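Real or Replica? Produce Displays and What Shoppers Make of Them
Project report, Retail Display module
Dineo Visser and Malachy Kavanagh
Handed in 7/22/18

Why we did this

Our course reader says that a generous display of fruit makes a shop feel fresher and that people buy more as a result. It gives no source. Malachy believed it, I didn't, and that is more or less how we ended up with a topic. We wanted to know whether replica fruit, the sort sold to cafes and show kitchens, does the same job as the real thing, and whether it does any job at all.

We built one display in pale pine crates with artificial flowers trailed over the ends, and filled it with replica fruit. We asked three suppliers for prices. Wuda and Meesuk answered, Ulo never did. We had 43 people look at the finished display and fill in a short sheet, first from the doorway and then standing next to it.

What we looked for in the fruit

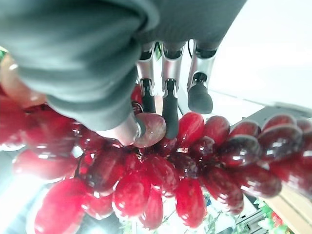

Grapes are the hardest thing to fake, and every supplier's catalogue says theirs are the best. We marked them on colour, shine and how the bunch hangs together. A real bunch has dull patches, a bit of bloom, some stalk on show. The red bunch has very bright white highlights on smooth skins, and the berries are packed in tightly. Malachy thought the shine made them look juicy. To me it made them look polished, and I would say so even if I hadn't known. Colour was better than I expected, as it runs from pale pinkish red to a much darker red, and a single flat red would have given the game away at once.

The Jurnier guide to shop display, which we were told to use, says shoppers judge fruit by colour before shape. Our sheets neither support this nor go against it, mostly owing to the way we worded question 4. We asked "What made the fruit look fresh?", and that assumes it did. Several people crossed the question out. I think they were right to.

Laying out the crates

We argued about this more than anything. Malachy wanted fruit along the front rim as well as inside, so that it would catch the eye from the doorway. I thought no greengrocer would balance tomatoes on a narrow board where a sleeve could knock them off. We did it his way. People standing at the door liked it, and people standing close said it looked "arranged", a word that came up on 6 of the sheets.

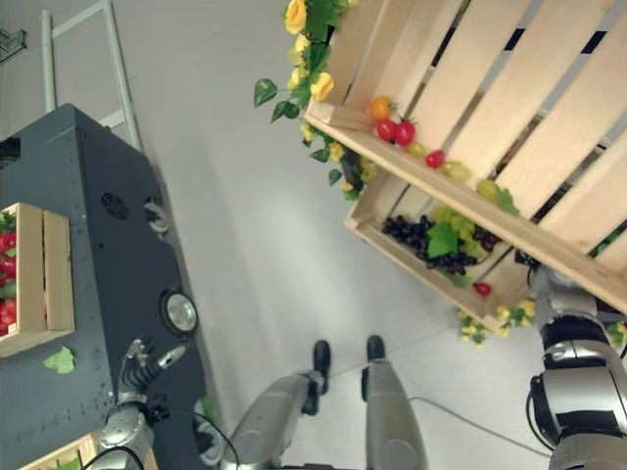
The flowers caused a similar split. Yellow roses next to grapes and tomatoes are cheerful, but they belong to a wedding table or a garden centre, and once you have noticed them you start doubting everything else in the crate. If we did it again I would leave the flowers out and spend the money on better leaves. Strawberries in a small crate of their own were the part I would keep unchanged.

What we can and can't say

From the doorway, most people took the fruit for real. Up close, most didn't. That is the whole of our result, and it is a modest one. We did not sell anything, so we can say nothing on whether a display makes people buy. The reader's claim is as unproven as when we started.

One supplier's brochure says its fruit was tested on 3000 shoppers. We wrote in August of last year, when we were still choosing a topic, to ask what they were tested for, and again this spring. We have had no reply to either letter, and have left the figure out of our discussion.

Malachy would like it noted that he still thinks the rim was a good idea.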